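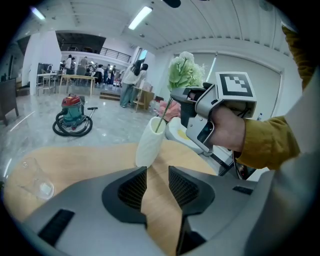

Tips > Table and Kitchen > Artificial Flowers

How to put fake flowers in a vase so they look less fake

Artificial flowers have one advantage over real ones, in that they can't die. They can, however, look as if they never had much to live for. Most of the trouble starts with the vase.

You'll need a vase, a few stems and 12 minutes. Wire cutters are handy if your stems are long.

1. Pick a vase you can't see through. Clear glass shows off the bare plastic ends and the total absence of water. A white one with some texture suits nearly any color, and it hides whatever you end up stuffing into it.

2. Clear a space. A drinking glass or a bowl can stay on the table, but give the vase room on all sides. I once did a lovely arrangement in my sister-in-law Vlasta's kitchen and took out her salad with the last stem.

3. Fluff the petals before anything goes in. Frilly, layered heads come out of the box looking slept on. Open them from the outside layer inward.

4. Hold the stem just below the flowers and lower the other end into the opening. Gripping the petals is how you end up with a bald one.

5. Let it lean. A single stem standing bolt upright looks like an antenna. A diagonal is fine – tip it to one side and turn the head toward wherever people sit.

6. If it swings around or slides down, crumple some tissue paper into the bottom of the vase and try again. For a light vase, drop in a handful of clean pebbles first.

7. Add the second color last, if at all. Pale green and pink get along. Pale green, pink, orange and the glitter twig from December do not.

Dust with a dry paintbrush every month or so. My Havness stems say "wipe clean" on the tag, and I have been meaning to since September.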